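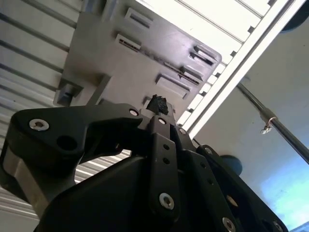

Does the Brarkia box set include every episode of the show?

All of season one is in there and all of season 2, plus the feature-length finale. The holiday special is missing, and the listing on the maker's own store doesn't mention that anywhere.

Brarkia: The Complete Collection (Juntunen Home Video)
Collector's edition, numbered, 1000 copies
Reviewed and stocked by Bilen
Page updated 2026-01-11

We sell this set, so take what follows as coming from a shop that would like your money but would also like fewer returns. The word "complete" is doing a lot of work on the front cover. If you came to Brarkia for the two seasons with Kartini Chin as the harbor pilot, you will get what you want. If you want the special where her brother comes home, keep your old recording.

Juntunen says the picture is "newly restored." We compared it with the earlier release on the shop's screen and the second season does look better. The night scenes on the ferry have real blacks in them now and you can follow who is talking to whom. Season one looks the same to us as it always did, including the faint green cast in the courthouse episodes. Perhaps the restoration money ran out. The leaflet doesn't say what was done to which season, and the company's reply to our email repeated the sentence from the box.

Sound is stereo only. There is a surround track on the finale, but it puts some of the dialogue in odd places and we switched it off after the first act.

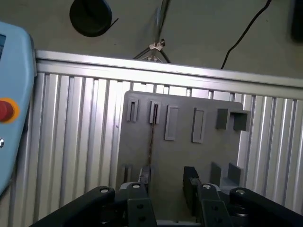
Gray plate with slotted holders and raised frames, gripper below

Extras

The commentary by director Yoga Ginting is the best reason to buy. He talks over four episodes and he is blunt - he thinks the lighthouse subplot was a mistake and explains how it got in anyway. Chin joins him for the finale and they clearly like each other.

The rest is thinner. "Inside Zellia" is billed as a documentary about the fictional town, but it is mostly clips from the show with music under them. The gag reel is the one that has been online for years. There's a gallery of costume sketches that you can't enlarge, so good luck reading the notes in the margins.

The book

A 100-page hardcover comes with the set. The paper is nice. The writing reads like press material, and the episode guide gives away the ending of season one on the page before you get there. New viewers should leave it in the slipcase.

Is the numbering worth paying for?

We doubt it. Juntunen has already said a standard edition will follow in August, with the same discs and no book. The first 250 numbered copies carry a card signed by Ginting. Those we can understand wanting. Ours are all from the later numbers and have no card, and we won't pick out a "nice" number on request.

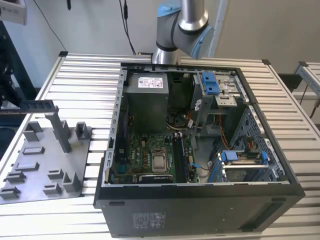

Desktop tower on its side, panel off

Before you order

Subtitles are English only, and they drop out for a few lines in the finale when the radio is playing.
The slipcase is a tight fit. Don't pull the book out by its spine.
Opened sets can be exchanged for a faulty disc but not refunded.
One per customer while we have stock.

If you already own the older release and mainly rewatch season one, wait for August.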